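Nikola Czarnecka makes the coffee before she lets me ask anything. I've driven out to Lurnton on a hot August afternoon with a list of questions on my phone, and she wants to know first whether I've eaten, whether I found the turnoff all right, and whether I've ever been to a community supper before. (No, yes, and no, in that order — I had a muffin in the car but I wasn't going to admit to it.)

She's been running the Lurnton supper for 3 years now, out of the old hall on the lake road. It started as a potluck. Then word got out about her pickled beets, and the last one of the summer fed 204 people in two sittings.

"We stopped calling it a potluck when people started booking," she says. "You can't book a potluck. Well, you can, but it feels rude."

I ask how she got into it and she laughs and points at the wall, where there's a photo of her neighbour Kauko Lehtinen holding a pike as long as his leg. Kauko had a freezer full of fish and no one to eat it with. Nikola had a big kitchen and two kids who had just moved to the city. He turned up one evening with a cooler and asked whether she knew how to make fish soup.

"I did not," she says. "I'm from a family where fish was a thing you had at Christmas and everybody complained. But I said yes, of course, come in. And I rang Elsa."

Elsa Räsänen lives up at Hudmont and has been making the same salmon and potato soup since she was nine. She talked Nikola through it over the phone, with Kauko peeling potatoes at the counter, and they ended up with enough for the whole road. So they asked the whole road.

I love this story and I tell her so. She shrugs. "It was a lot of soup."

These days the menu moves around. There's nearly always soup, there's rye bread from Eino Saarela's oven, and then a main dish that goes to whoever has put their hand up for it. The favourite so far was a Mughal-style lamb and rice dish cooked by a young couple who had rented a place at Unstead for the summer. They used every pot in the hall and the whole building smelled of cardamom for a week.

"Aleksi had four bowls," Nikola says. "Four! He's 71. I was watching him."

Aleksi Leinonen, for the record, told me on the phone later that it was three bowls and a taste of somebody else's.

What I really wanted to ask about was the dishes, I'll be honest with you. I've helped at enough church lunches to know that the cooking is the fun bit and the washing up is where friendships go to die. Nikola got quite serious when I brought it up.

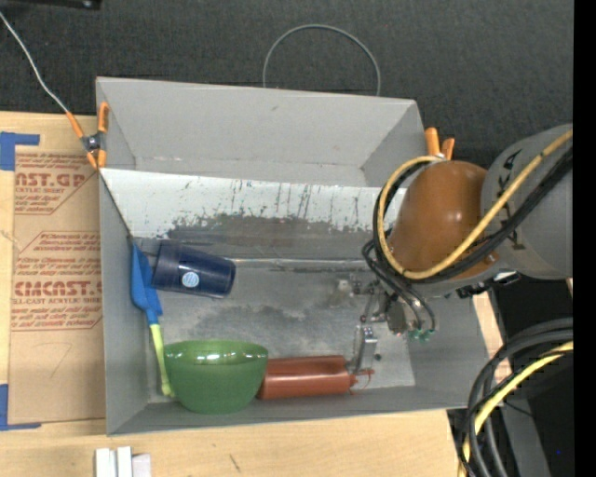 A blue cup on its side in the big grey bin.

"The first year we used paper plates and I hated it," she says. "Bags and bags of garbage, and the soup went through the bottom of the bowls. So I asked everyone to bring their own. Bowl, spoon, cup. You take it home dirty and it's your problem."

Did that work?

"For most people. Some forget, so we keep spares. And some people leave theirs behind, so now we've got more spares than we started with." She has a shelf of them in the back hallway, and anyone who spots their own mug is welcome to it. I had a look on my way out and there are some beauties up there, including a brown stoneware one I'd have happily claimed.

Money is the other thing I was curious about. There's a jar by the door and you put in what you like. Last year, after the hall rental and the propane and the flour, they had $2,998 left over, and it went toward a new stove.

"It was so close to three thousand," she says. "Kauko wanted to put the two dollars in himself. I said no, leave it, I like it like that."

The new stove has six burners and an oven door that closes without being kicked. She showed it to me twice.

I asked if she'd ever let the supper get bigger. The hall is rated for 100 at a time, and there have been offers of a tent. She made a face.

"If you have a tent you have to put up a tent. Then you need somebody with a truck, then you're having meetings about the truck. I want to make soup and go home by nine o'clock."

By then it was nearly five and Eino had come in the side door with a tray of loaves under a tea towel. He put one down in front of me, still warm, with a dish of butter, and asked if I was the one writing the article. I said I was. He told me to put in that the rye takes two days and that people should stop asking him for it the night before.

So there you go, Eino. It takes two days.

The next supper is at the end of the month, doors at half past five. Bring a bowl.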